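卡内基楼办公区完成桌面整理 个人小物件统一归还

2020年10月30日 综合事务部 供稿
阅读时间:5分钟

为进一步改善办公环境，规范桌面物品及电源线缆的摆放，伦迪努斯（Lundinus）公司综合事务部近日组织开展了卡内基楼（Carnegie）办公区桌面整理工作。本次整理涉及两个楼层、255个工位，内容包括个人物品清点、纸箱清运、插座及线缆检查、桌面与桌体擦拭等。目前，各工位的整理与登记已经完成，后续归还和补充检查工作将持续至11月。

综合事务部负责人比吉特·奥尔特曼斯（Birgit Oltmanns）在工作说明会上介绍，卡内基楼自启用以来，工位几经调整，部分员工在搬迁过程中将私人物品留在原座位，钥匙、挂件、水杯、文具等小件物品长期无人认领。个别工位的显示器旁堆放包装箱，电源适配器和延长线缠绕在一起，给日常保洁和设备检修带来不便。各部门对整理工作均表示支持，并指定专人配合现场登记。

根据工作方案，整理按照“先登记、后移动、再清洁”的顺序进行。凡能够确认归属的物品，由本人当场收回；暂时无法确认的，逐件拍照、编号，装入透明封口袋，交由前台统一保管。登记表须写明发现位置、物品外观及经办人姓名，不得以“杂物若干”等笼统表述代替。涉及纸质文件的，由所在部门负责人先行查看，确认不含业务资料后方可处理。 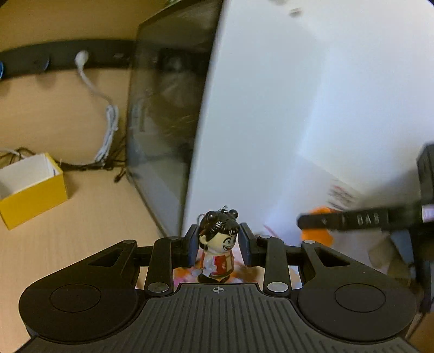
截至登记工作结束，前台共录入各类小件物品1,326件，其中1,000件已由本人领回，其余继续保管。负责登记的索米娅·阿鲁穆加姆（Sowmya Arumugam）表示，文具类物品数量较多，但特征不明显，核对时往往需要结合座位记录；钥匙扣和小摆件则较易辨认，登记时对外观的描述也更为具体。例如，一枚卡通男孩造型的钥匙扣，头上梳着两个圆圆的发髻，身穿红白两色外套、棕色裤子，笑容满面，仅凭这几项特征即可与其他挂件区分。她提醒员工，申领时应尽量说明物品的颜色、样式和原放置位置，钥匙类物品还须出示工作证件。由同事代领的，应当提交本人书面委托。

线缆整理由设施管理组承担。该组成员马杜·蒂亚吉（Madhu Tyagi）介绍，此次重点检查桌后插座、显示器供电线以及落地线缆。对长度过长的电线，一律松散盘绕后固定，避免紧折；对已不再使用的适配器，拔下后贴注标签，单独存放。各工位不得自行串接延长线，如需增加插座，应通过内部系统提出申请，由设施管理组现场查看后安排。检查中发现的外皮破损线缆已全部停止使用，并列入更换清单。

桌体清洁同步进行。清洁用品由长期合作单位阿尔纳诺（Arnano）提供，作业人员在正式使用前选取少量桌面进行了试擦。按照操作要求，木纹桌面使用拧干的软布顺纹擦拭，桌边封条处不得使用硬质刷具；白色面板上的手印和污渍，先以中性清洁剂湿敷，再用清水布擦净。桌下空间原则上保持通畅，不再放置纸箱、鞋盒及其他私人物品，以便清扫地面。确因工作需要存放设备的，应由部门统一报备，并在设备外侧标明使用人。

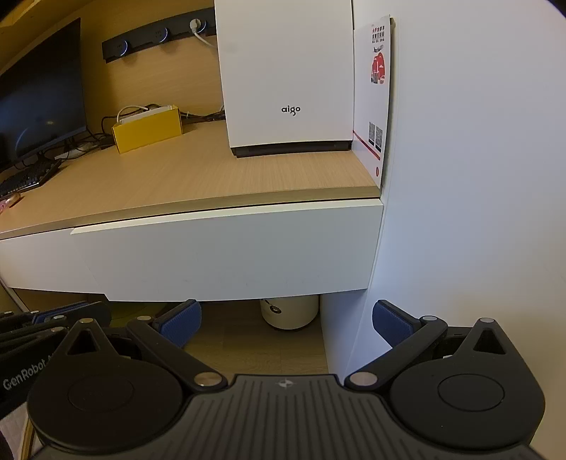 未按时领取的物品将如何处理？前台将保管至11月底，期间每周在内部公告栏更新一次清单；期满仍无人申领的，由综合事务部会同员工代表逐件复核，具有使用价值的转入公共物品柜，证件和钥匙继续封存，其他物品按规定处置。

除归还安排外，综合事务部对工位日常管理作出进一步明确。员工调换座位时，应在离开原工位当日清空抽屉和桌面，并与接收人共同填写交接单。新到设备拆封后，包装箱应及时送至卸货间，需要留存原包装的，由设备管理员集中放置。个人小摆件可以保留在桌面，但不得遮挡显示器散热孔，也不得悬挂在电源线和插座上。

技术部的肯吉·范杜森（Kenji Van Dusen）在意见征集中提出，部分工位显示器背后空间狭窄，线缆固定后再次检修较为困难，建议改用可重复开合的绑带。设施管理组已采纳该意见，并在泽基尔（Zikier）会议室旁的工位先行更换。另有员工建议延长前台领取时段，综合事务部经研究决定，午休时间照常办理申领，不需另行预约。

物品保管及认领事宜由迪皮卡·谢诺伊（Deepika Shenoy）负责协调。员工可到卡内基楼一层前台查询登记清单，也可通过综合事务部公共邮箱提交申领信息。对登记内容有异议的，应在清单更新后及时提出，由经办人核对照片和发现位置后予以答复。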